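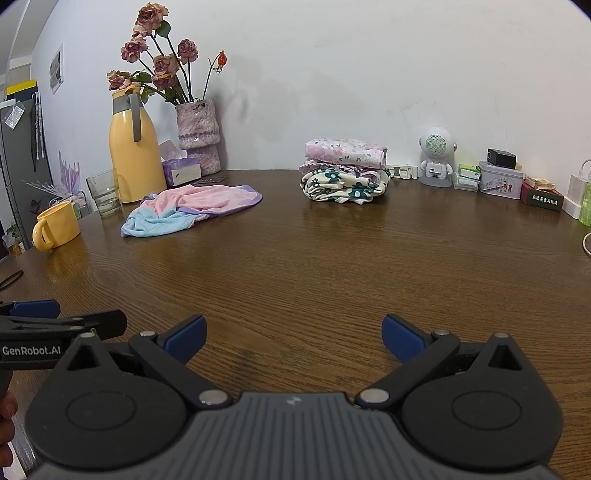 Kapitel 9
Feuchteverhalten von Massivholz im Innenraum

9.1 Gegenstand und Abgrenzung

Holz ist hygroskopisch. Es nimmt Wasserdampf aus der Umgebungsluft auf und gibt ihn wieder ab, bis sich ein Gleichgewicht mit Temperatur und relativer Luftfeuchte eingestellt hat. Mit der Änderung des Wassergehalts ändern sich unterhalb der Fasersättigung die Abmessungen, und zwar je nach anatomischer Richtung in sehr unterschiedlichem Maß. Für Möbel, Treppen, Türen und Innenausbauten ist dieses Verhalten die häufigste Ursache von Rissen, klemmenden Teilen und offenen Fugen.

Das vorliegende Kapitel behandelt Vollholz unter den Bedingungen beheizter Räume. Die Trocknung von Rundholz und Schnittholz wird vorausgesetzt und nur dort herangezogen, wo Trocknungsfehler im fertigen Bauteil weiterwirken. Holzwerkstoffe, bei denen die Richtungsabhängigkeit durch Absperren oder Zerspanen verringert ist, bleiben außer Betracht. Bewitterte Bauteile folgen eigenen Regeln, insbesondere im Hinblick auf Pilzbefall.

9.2 Begriffe

Holzfeuchte (u): Masse des im Holz enthaltenen Wassers, bezogen auf die Masse des darrtrockenen Holzes, angegeben in Prozent. Da der Bezug die Trockenmasse ist, können bei waldfrischem Holz Werte über 100 Prozent auftreten.

u = (m(u) - m(0)) / m(0) x 100

Freies Wasser: flüssiges Wasser in den Zellhohlräumen. Seine Abgabe verändert die Masse des Holzes. Die Abmessungen bleiben dabei nahezu erhalten.

Gebundenes Wasser: in der Zellwand eingelagertes Wasser. Wird es abgegeben, rücken die Fibrillen zusammen, das Holz schwindet.

Fasersättigung: Zustand, in dem die Zellwände gesättigt sind und die Hohlräume kein freies Wasser enthalten. Der zugehörige Feuchtegehalt hängt von der Holzart ab; Inhaltsstoffe im Kern können ihn merklich herabsetzen.

Gleichgewichtsfeuchte: Holzfeuchte, die sich bei konstantem Klima nach hinreichend langer Lagerung einstellt. Der Wert liegt nach vorangegangener Trocknung tiefer als nach vorangegangener Befeuchtung desselben Holzes auf dieselbe Klimastufe oder umgekehrt höher, wenn das Holz von der nassen Seite her kommt (Sorptionshysterese). Gemeint ist dabei stets der Weg: Desorption führt zum höheren, Adsorption zum niedrigeren Wert.

Schwindmaß: Maßänderung in einer anatomischen Richtung, bezogen auf das Maß im nassen Zustand. Beim Quellmaß ist der Bezug das darrtrockene Maß. Beide Größen werden in Angeboten und Datenblättern gelegentlich verwechselt.

9.3 Die drei anatomischen Richtungen

In Längsrichtung sind die Maßänderungen so gering, dass sie bei üblichen Möbelteilen vernachlässigt werden. Ausnahmen bilden Reaktionsholz und juveniles Holz aus der Nähe der Markröhre. In radialer Richtung, also vom Mark zur Rinde, ist das Schwinden deutlich größer, in tangentialer Richtung am größten.

Aus dem Unterschied zwischen radial und tangential folgt die Verformung des Querschnitts. Ein Seitenbrett wird beim Trocknen auf der dem Mark abgewandten Seite hohl. Ein Kernbrett mit stehenden Jahrringen bleibt weitgehend eben, verliert jedoch zu den Kanten hin an Dicke. Ein quadratischer Stab, dessen Jahrringe diagonal verlaufen, wird rautenförmig. Drechsler kennen den entsprechenden Fall bei der Schale, die aus feuchtem Holz gedreht wird und danach oval trocknet.

Das Oberflächenbild erlaubt Rückschlüsse auf den Einschnitt. Annähernd parallele Linien deuten auf stehende, bogen- oder parabelförmige Zeichnungen auf liegende Jahrringe. Sicher ist die Beurteilung erst am Hirnholz. Bei gebeizten, furnierten oder bedruckten Flächen führt die Ansicht der Fläche allein leicht in die Irre.

9.4 Rechnerische Abschätzung

Für die Praxis genügt im Bereich unterhalb der Fasersättigung ein linearer Ansatz. Die Maßänderung ergibt sich aus der Ausgangsbreite b, der Feuchteänderung und der differentiellen Schwindung q, die angibt, um wie viel Prozent sich das Maß je Prozent Feuchteänderung ändert.

Maßänderung = b x q x (u1 - u2) / 100

Rechenbeispiel. Die Werkstatt Karimi verleimt eine Platte von 51 cm Breite aus Brettern mit stehenden Jahrringen. Die Holzfeuchte beträgt beim Verleimen 18 Prozent. Im Wohnraum stellt sich eine Gleichgewichtsfeuchte von 9 Prozent ein. Für q wird 0,2 angesetzt.

510 mm x 0,2 x 9 / 100 = 9,18 mm

Die Platte wird um gut 9 mm schmaler. Ist sie auf ganzer Breite starr mit einer Zarge verschraubt, kann sie dieser Bewegung nicht folgen. Es entstehen Zugspannungen quer zur Faser, und in dieser Richtung ist die Festigkeit gering. Der Riss beginnt häufig am Hirnende, wo der Feuchteaustausch am schnellsten abläuft. Bei liegenden Jahrringen ist mit dem tangentialen Wert zu rechnen, das Ergebnis fällt entsprechend größer aus.

Zwei Einschränkungen sind zu beachten. Der Ansatz setzt eine gleichmäßige Feuchteverteilung über den Querschnitt voraus, die in der Heizperiode selten vorliegt. Außerdem ist er für freies Schwinden abgeleitet -- behinderte Teile verformen sich teilweise plastisch und kehren bei Wiederbefeuchtung nicht auf das Ausgangsmaß zurück.

9.5 Oberflächenbehandlung und Sorption

Öle, Wachse und Lacke verlangsamen den Feuchteaustausch in unterschiedlichem Grad. Die Gleichgewichtsfeuchte des Holzes unter dem Film verschieben sie kaum. Eine dicht lackierte Platte erreicht denselben Endzustand wie eine geölte, nur später. Kurze Klimaschwankungen werden gedämpft, die jahreszeitliche Schwankung dagegen kommt in abgeschwächter Form im Querschnitt an.

Wird nur die Oberseite beschichtet, läuft der Austausch an der Unterseite schneller ab. Die Folge ist ein Feuchtegefälle über die Dicke und damit eine Schüsselung. Üblich ist deshalb der beidseitige Auftrag in gleicher Schichtdicke.

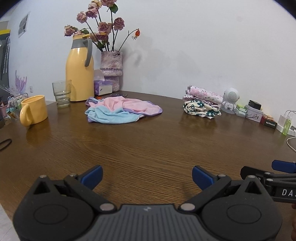 Golshifteh Shokri hält diese Regel für zu streng gefasst: Bei Platten mit ausreichend geführten Gratleisten sei der einseitige Auftrag in ihrer Werkstatt über viele Heizperioden ohne Beanstandung geblieben, und die Forderung nach gleicher Schichtdicke lasse sich bei handgeölten Flächen ohnehin nicht prüfen. Entscheidend sei die Feuchte beim Einbau.

Der Einwand ist für geführte Platten berechtigt. Die Gratleiste hält die Fläche eben und lässt die Breitenänderung zu. Für ungeführte Teile, etwa lose Klappen und Einlegeböden, bleibt es bei der beidseitigen Behandlung. Der Hinweis auf die Einbaufeuchte wird in Abschnitt 9.7 aufgenommen.

9.6 Konstruktive Grundregeln

Breite Vollholzflächen werden an einer Linie festgelegt und quer zur Faser im Übrigen beweglich gehalten. Gebräuchlich sind Nutklötze, Langlochbeschläge und Gratleisten, die nur an einer Stelle verleimt sind. Füllungen liegen lose in der Rahmennut; das Nutspiel richtet sich nach der Jahreszeit der Fertigung. Hirnleisten werden mittig fixiert und stehen je nach Raumklima geringfügig vor oder zurück -- ein Umstand, auf den der Kunde vor der Übergabe hinzuweisen ist.

Verbindungen, bei denen Längsholz auf Querholz trifft, sind in der Breite zu begrenzen oder aufzuteilen. Der breite Zapfen wird zu diesem Zweck in zwei schmale Zapfen zerlegt.

Aufgaben zu 9.1 bis 9.6

1. Leiten Sie den Zusammenhang zwischen Schwindmaß und Quellmaß her.
2. Wiederholen Sie das Rechenbeispiel für q = 0,4 und beurteilen Sie das Ergebnis für eine Langlochbefestigung mit 2 mm Spiel je Seite.
3. Skizzieren Sie die Verformung eines Seitenbretts und eines Kernbretts beim Trocknen.

9.7 Messung der Holzfeuchte

Die Darrprobe ist das Bezugsverfahren. Sie zerstört die Probe und kommt am fertigen Möbel nicht in Frage. Dort wird elektrisch gemessen, über den Widerstand zwischen eingeschlagenen Elektroden oder kapazitiv durch Auflegen eines Sensors.

Seite teilen (18) | Kommentare (2)
Kontakt | © Lehrmittelverlag Dusarov | Nach oben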